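From: Dirk Stevens
To: Gutis Gardeners list
Date: 2/18/18
Subject: Re: Muddy side path

Pieter Dijkstra wrote:
> Hello everyone, our side path turned to soup again in January and I'm
> tired of laying boards on it. I have a price of 455 for paving it and
> 311 for bark chips with edging. Has anybody done the bark and been
> happy with it? It gets no sun until well after lunch.

Hi Pieter,

So good to see your name on the list again, and I do feel for you, as we had the very same soup by our back gate for years. My wife used to keep a pair of old clogs by the door just for taking out the scraps!

We did bark first. It looked lovely and smelled wonderful, and for one summer I was very pleased with myself. On the shady stretch, though, it broke down quickly and we were topping it up every spring - the blackbirds helped by throwing it all over the lawn. In the end we dug it out and put down brick on sand, and that has now been in for over 7 years with only a bit of weeding in the joints. If you can stretch to the paving, I would. A few things I'd do the same way again:

1. Dig deeper than you think you need to, and take the soil away that same weekend or you'll be looking at the heap until fall.
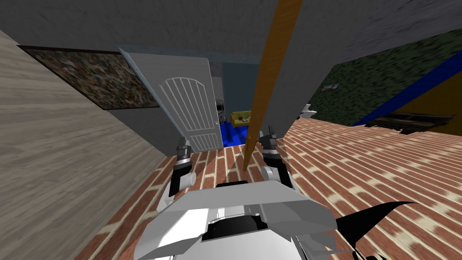
2. Slope the path a little away from the house. Ours drops toward the currants and they seem to like it.

3. Ask at Sakalauskas about seconds. I got mine there, slightly chipped, and you'd have to kneel down to notice.

You're welcome to come and look at ours any afternoon, and I still have the tamper if you'd like to borrow it.

Warmly,
Dirk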